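# Week 7 notes: house rules for working near the arm

Hi all – these are my notes from the session, tidied up a little, plus the bits I forgot to say out loud.

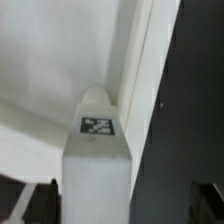

I want you to get the rules into your hands before you get them into your heads, so we'll keep coming back to the same short routine all term.

**Before you switch on**

- Read the last page of the Driltitz log. If the person before you wrote "acting weird," believe them!
- Find the stop button and press it once. Yes, every time.
- Clear your mugs, phones and sleeves out of reach of the arm.

**Tags**

A tag is part of the setup, so treat it like one. Flat, clean, whole, with a pale margin left around the black border. Don't tape over it (shiny tape catches the light and the reader gives up). If you move a tag, even by a hair, you redo the calibration and write that down. I once lost a whole December afternoon at Misitbridge to a tag someone had peeled off and stuck back on "in the same place."

**Speed**

For anything new, we run at 100 mm per second. Once you've had 2 clean runs in a row you may go up to 300, and that's our ceiling in this room. The Kpodo controller will happily let you type in more. Please don't.

**Grippers**

Fingers pinch, even the slow ones. Open them fully before you reach in, and stop the arm first – a paused program isn't a stopped arm, it's an arm waiting for something. I'm going to be boring about this one all term.

**Writing things down**

The published safety standards are long and I do want you to read the chapters on the list, but most of what they ask of you day to day comes down to a risk check before the job and a record after it. Use the Davia sheet for both. Short sentences are fine. Spelling doesn't count.

For next time, bring a filled-in sheet for your own task, with at least one hazard I haven't mentioned.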